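Wrist-only policy for crate picking, results and a question about the baseline
Robot Learning > Manipulation > Methods and results

skimatel_dg
Posted 24/10/2025

Writing up what we have so far because I would like people to poke at it before it goes into the internal report. I'm Dariusz Górecki, I work on the Piras project, and the question was narrow: can a policy that sees only the wrist camera learn to pull blue crates from a steel rack, with no fixed overhead view at all?

Setup. Two-finger gripper, one wrist camera, demonstrations by teleoperation. Training set is 3,000 demonstrations collected since July. Held-out test is 391 attempts on rack layouts that don't appear in training. The policy succeeded on 290 of those. A success means the crate is clear of the shelf and still held when the arm stops. A crate that comes out tilted but held counts.

The failures I have looked at mostly come from one situation, two crates standing one behind the other on the same shelf. The fingers close on the wrong rim, or they close between the two rims. Polished posts are my second suspect. They pick up streaks of color from whatever is near them and I think the network sometimes treats a reflection as an edge.

Wrist views from the work area, two at the rack and one looking out across the floor:
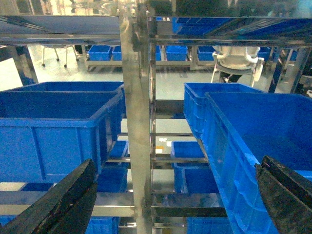
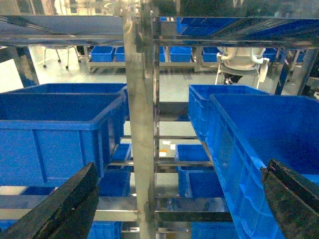
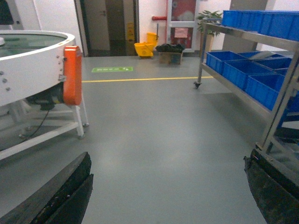

Wrist camera views, fingers open in all three.

The baseline is the same network with an added fixed camera. It did slightly better but I don't trust the comparison yet, see below. Comments welcome.

ozarkbend
Reply #1

Thanks for posting the numbers with the success rule next to them. Most people leave that out.

Question on the held-out set. When you say the layouts don't appear in training, do you mean the crates are in different positions, or is it a different rack? If it's the same steel and the same background behind it, the policy could be learning where it is from the room.

skimatel_dg
Reply #2

Different positions, same rack. So yes, the background is shared. In the two rack views you can see straight through to the floor and the blue crates on the far side, and that is more or less what the network gets every time.

ozarkbend
Reply #3

Then I would call it "held-out arrangements" in the report. "Layouts" will make a reader think of something bigger.

tmarrow
Reply #4

I disagree that this is a problem. If the robot is going to work at that rack in that room, using the room is fine. We did the same on our Verkow cell and it ran for months. Testing on a rack the customer doesn't own tells the customer nothing.

ozarkbend
Reply #5

It's fine for a deployment. The post is about a method. The claim is that wrist-only is enough, and if the far wall is doing part of the work then the claim is weaker than it looks. Somebody moves the chair behind the rack and you find out.

tmarrow
Reply #6

A chair isn't going to break it.

pell_grommet
Reply #7

A chair broke ours. Different task, bin picking, but success dropped a lot when the furniture behind the table changed. We fixed it by hanging a gray sheet behind the work area for part of the data collection, and by cropping at random.

On the reflections: did you try masking the posts? Mark them by hand in a small set of frames, train a quick segmenter, fill them with flat gray, run the test again. If the failures don't move, you can drop that suspect. I'd guess the crate behind the crate is most of it. From the wrist the near rim hides a lot of what sits behind it.

skimatel_dg
Reply #8

Haven't tried masking. It's a day of labeling, so I'll do it next week.

About the baseline. The fixed camera got bumped partway through and the last 30 baseline demonstrations were recorded with it in the wrong place. I left them in. I now think I should take them out and retrain, even though that will probably make the baseline look better and my result look worse.

ozarkbend
Reply #9

Take them out. Report both if you have room.

tmarrow
Reply #10

Agree with that one. Also, which gripper pads are you using? The ones in your pictures look pretty scuffed. We went to Skevura pads on Verkow and changed them on a schedule, because worn pads let the rim slide and it got logged as a policy failure.

skimatel_dg
Reply #11

Stock pads, same pair since July. I haven't separated slips from bad grasps in the log, only pass or fail. I can go back through the video for the failed attempts and split them. Will post the table here when I have it, along with the retrained baseline.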